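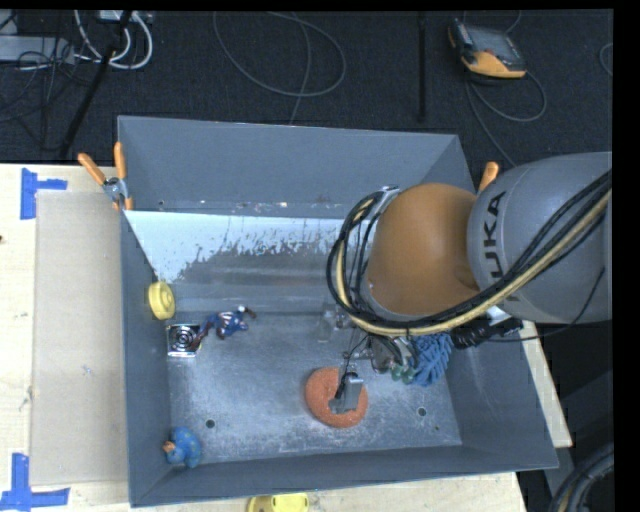

Speaker notes – "What does a theme night pay for?"
Small clubs meeting, Wavcombe, 1st May
20 minutes, then questions. Slides are with Dace, who is clicking.

Slide 1. Title. Say who I am, keep it short. I did game operations at Skeserov for a long stretch and I've signed off on more bobblehead orders than I'd like to admit. I'm not against fun at the ballpark. I'm against paying for it twice and then telling the owner it was free.

Slide 2. The claim
Read the line out slowly: "Promotions fill seats." Ask who has said that to a sponsor. Wait for hands. Then ask who has checked it against a plain home game with the same weather and the same opponent. Wait again.
Don't be smug here. I hadn't checked either.

Slide 3. Our big night
Fireworks and a free cap for the first 1000 through the gate. Paid attendance was 1297. Everybody was thrilled, there was cake in the office.
What I want them to look at is the next home game. Same opponent, dry evening, no giveaway, and it was one of our thinnest crowds in April. My reading is that a good share of the cap people were regulars who picked the cap game over the other one. I can't prove that. The sales people can't prove the opposite, and theirs is the version that went in the annual report.
(If someone says "but they bought food" – yes, go to slide 5.)

Slide 4. The alternate name
We rebranded for a weekend. New jerseys, new logo, new hats, a mascot costume that arrived late. The pitch from the design firm was that merchandise would carry the whole cost. We sold 116 hats. Jerseys did worse, and the leftovers went on the half-price rack, where they competed with our own regular jerseys.
I know there are clubs where this works very well. Usually they have a name that makes strangers laugh and an online store that can ship quickly. Ask yourselves if you have either one. We had neither, and I still voted for it.

Slide 5. Cheap beer, cheap hot dogs
Take this one slower, people get defensive.
Discount nights do bring in new faces, I'll give them that. Students, office groups. The trouble is the line. When the stand is three deep at the end of the second inning, families give up and stay in their seats, and you lose the full-price sale along with the cheap one. Weronika Wasilewska ran concessions for us and kept telling me so. I kept telling her to add a register. She was right, because the grill was the slow part and another register only made the line for the grill longer.
Point: before you cut the price, find out how fast you can hand over a hot dog.

Slide 6. The app
Kuvell sold us a loyalty app. Fans scan in, earn points, trade them for stuff. Nice people, the demo went fine.
Questions I should have asked and didn't:
Who owns the email list if we leave?
What counts as an "active user"? (Opening it once, as I found out.)
Does scanning slow down the gate?
Can a grandfather with an old phone still get his points?
Skip the story about the outage unless there's time. There won't be time.

Slide 7. What I'd keep
Kids running the bases after the game. Costs almost nothing, parents stay to the last out, and they come back and ask when the next one is.
The Zariņš school day. The bakery pays for the buses, the kids get a roll and a ticket, and we start before noon. It's loud and the seats are sticky for a week. I'd still fight for it – those are seats that would be empty at that hour.
Bark in the outfield, with dogs on the grass berm. Mixed feelings. The grounds crew has stronger ones.

Slide 8. What I'd ask you to do
Pick two nights on your schedule that look alike. Put the promotion on one and leave the other alone. Write down what you expect before the gates open and give the paper to someone who doesn't like you very much. Count paid tickets, not tickets handed out. Count the home games on both sides of it too.
One pair of games won't settle anything. Do it all season. If the promotions still look good, I'll happily be wrong, and please send me the numbers.

Slide 9. Thanks and contact
Thank Dace Eglītis for the slides and for arguing with me over most of slide 4.
Likely question: "Isn't some of this just goodwill you can't measure?" Answer: maybe. Then put a budget on goodwill and call it that, so it isn't sitting in the ticket revenue line.
Water is on the left of the podium. Mic off before talking to anyone.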